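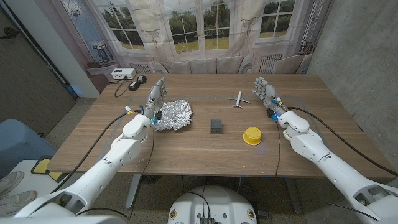 Page 2 of 5

About Wendon School

Most school "about us" pages could be swapped with each other and no parent would notice. We looked at a lot of them before writing ours, and after the fourth mention of lifelong learners we stopped taking notes. So this page says what we do, what it costs you in time and patience, and where we have our doubts.

Wendon is an independent day school for grades 6 through 12. We teach up to 300 students and have no plans to grow. We rent two floors from the Tanner estate and own the building across the yard, which has the better windows and the worse heating. Families ask if we are a progressive school or a traditional one. We have never found either word much use. Students here write by hand a good deal, memorize some poems, argue with their teachers, and get marked down for spelling.

The school was started by Mechthild Fuchs, who had taught history for years in large public schools and had grown tired of new programs. By her count she had sat through 13 of them. Each came with a binder and a launch day, and most were gone before the binder had been read. Her founding letter, which still gets handed to new staff, asks one thing of any new idea: what would we expect to see in a student's work if this were true, and when will we look? A lot of ideas don't get past that question. Some of hers didn't.

How we teach

Classes run 70 minutes. English, math, history and science meet four times a week, languages three times, art and music twice. We don't sort students into learning styles. The evidence for them looked thin when we checked it and has not gotten any better. We don't give personality tests to children either.

Homework is assigned in English and math and in very little else below grade 9. We used to give more. In the year we cut it back, we compared the end-of-year papers with the previous year's and couldn't tell the two piles apart, which was a little embarrassing for those of us who had defended it.

Reading is where we spend the money. The library holds 2,326 books, picked one at a time by people who had read them - we turned down a donated collection a few years ago and were thought rude for it. A student in grade 6 reads in the library for the first half hour of every morning. There is no points system and no prize. Some students pretend to read for a few weeks. We let them, up to a point, and then a teacher sits down next to them with a book.

What we don't claim

We don't publish a college list with the names of famous places on it. A list like that tells you mostly about the families who applied to the school in the first place. If you ask where last year's graduates went, the office will tell you all of it, including the ones who took a job or went home to think.

We don't claim small classes fix everything. Ours have 18 students at most, and we have seen dull lessons given to nine.

We don't rank well in the regional survey. We didn't fill it in. The survey company charges for the badge, and we would sooner buy chairs. 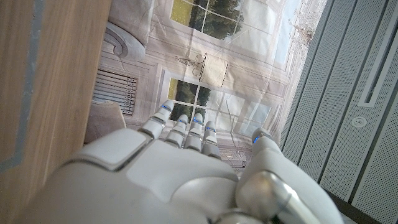 Who runs the school

Piret Org has been head of school since Mechthild Fuchs stepped down. She teaches one section of grade 10 chemistry and intends to keep it, on the grounds that a head who doesn't teach starts believing the reports. Parents can reach her directly before 8:15 in the morning, when she is usually at the front door. After that it is safer to write.

Mechthild still comes in each August to read applications with the admissions staff. She has no vote. She does have opinions.

The board meets six times a year. Minutes are kept in the office and any parent may read them. Very few do, and we can't blame them.

Partners and money

Tuition covers most of our costs. The rest comes from evening rentals and from a yearly grant from the Custel Fund, which pays for reduced-fee places and has no say in what we teach. We asked for that in writing.

We use Ikoner for attendance and report cards. It does the job. The company would like us to use it for a number of other things, and every spring we listen politely.

The yearly activity fee is 1,430 dollars and covers lunch, field trips, and art supplies. There are no added charges during the year. If someone asks your child to bring money to school, call us.

Visiting

Come on an ordinary school day. We stopped holding an open house when we noticed how much tidier the building was for it. Visitors sit in on two classes, eat lunch with the students, and may ask them anything. We don't choose the students and we don't sit at the table.

Applications for grade 6 and grade 9 are read together in August. Other grades depend on space. There is no entrance exam, but we ask for two pieces of ordinary schoolwork with the teacher's marks left on.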